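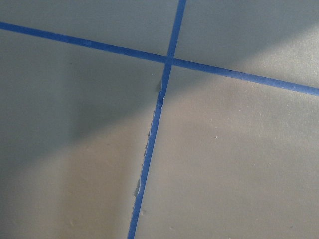 July, late morning. Bench notes, mostly tape.

The cross is staying for now. I had meant to pull it up and lay a clean one before starting on the Kusora boxes, then I got a coffee, and by the time I was back it had become part of the furniture. So, for whoever inherits this bench, a short account of where we are with blue tape on gray surfaces.

The cross marks the center point for the layout work. Everything gets measured outward from where the two strips meet. Neither strip is square to anything, and they aren't terribly square to each other either, which Mỹ Khương pointed out with the patience of someone who has pointed it out before. My position is that a center point needs only to be a point. Her position is that people see a cross and line things up with the arms, whatever the notebook says. She is right, and I have proof: I lined up the first Kouris tray with the long arm this morning and spent a while wondering why the whole row was marching off toward the window.

Condition of the tape. The strip running side to side is fine. Clean edges, lies down nicely, could go in a brochure. There's a small dark speck on it just past the crossing, which I have decided not to investigate. The other one is fine as far as the crossing and then goes downhill. Just past the overlap it's wrinkled or torn or coming up, possibly all three, and farther along the left edge is ragged with little notches in it, the way tape looks when it has been torn by hand. We own scissors. We own, by my last inventory, 3 pairs of scissors, and I know where one of them is.

There's also a spot lower down where gray interrupts the blue along that same edge. Either the surface is showing or a scrap of something is sitting there. I'd like it to be the surface. If it's a scrap, it will end up stuck to the underside of a tray, and I'll be reading about it in somebody else's notebook.

Things I tried, or at least thought about hard:

Pressing the kinked bit flat with a thumbnail. I have never known this to work on any tape anywhere, but it makes a person feel involved.

Patching over the bad section with a fresh piece. Mỹ Khương vetoed it. Her objection is thickness. The crossing is already two layers, and anything set down on it could rock a little. Put a third layer nearby and the small trays will have opinions. I said the small trays already have opinions. This was not taken as a technical argument.

Marking the center with a pencil dot and doing without tape. Tidy idea, and I'd support it if I hadn't once lost a pencil dot under my own sleeve for most of an afternoon. Pencil on matte gray is a matter of faith.

Plan, agreed across the bench, so it must be binding:

Trays 1 to 6 get placed using the existing cross, measured from the middle of the overlap, ignoring the arms. Say it out loud if necessary: ignore the arms.

After tray 6, peel both strips. Pull low and slow, back along the strip, and start from the good end so the ragged part comes up attached to something. Wipe down, let it dry, eat lunch.

Lay the new ones with the long steel rule as a guide, then check the corner with the square. The square is in the Stindale drawer, under the catalogs. Cut the ends. With scissors. Then trays 7 to 11.

Before lifting the old tape, measure the crossing from 2 edges of the surface and write the numbers here, or the new center will be a different center and trays 1 to 6 will have been a hobby.

Left blank for that:

From long edge:
From short edge:

12:40. Tray 4 down. Measured from the overlap, did not look at the arms, or looked only briefly. Mỹ Khương checked it and said "hm," which I'm logging as a pass.

1:15. Ultstead called about the labels. They want them on the left end of each tray. Asked which end is left. They're going to call back.

Still need: a new roll of blue, same width as the good strip, and whichever pair of scissors turns up first.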